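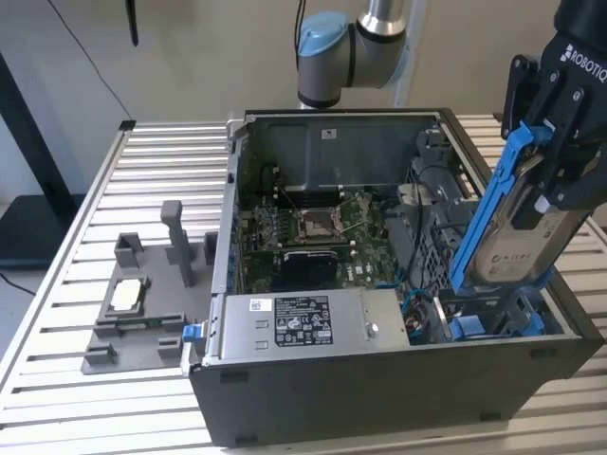 Subject: Re: [teardown-floor] Cell 2 and the bench rota

On the Cronin site list, a member of the day crew wrote:

> We were told in January that the cell would take the drive pulls and
> leave the rest to us. Fine. But the rota still has four of us on
> desktops and the sheet still asks for 48 units a head. If the robots
> are doing drives, what is the 48 counting? Also, who clears a jam
> after 4 p.m.?

Taking these in order.

The 48 is the old manual figure and includes drive removal. It should have come off the rota when Dreltano handed over the cell. From the next rota, desktop benches are counted by the tote and there is no per-head number.

Scope of the cell, as signed off: drives in plastic caddies, tower cases only, side panel already off. Small form factor cases and anything with a screwed-in drive stay manual. The trial batch was 156 towers, and 11 were kicked back to the bench. Most of those were bent latches. Rundwood wants them logged by case model, so please write the model on the tag and not just "stuck".

Jams: the late shift has 2 people trained for reset. Nobody else opens the guard. If neither is in, leave the cell stopped and work from the manual queue. A stopped cell does not count against the shift.

What does change is the work itself. Panel removal and sorting now come before the cell, and board and power supply removal come after it. That means more lifting at the front end and less screwdriver time. I have asked Erner for a second lift table and for the front end to rotate every two hours. The table is approved. The rotation is still open, so send objections to the list before the rota is printed.

Pay grades are unchanged. Reset training is paid at the normal rate and the sign-up sheet is by the tool crib.

Shift planning, Cronin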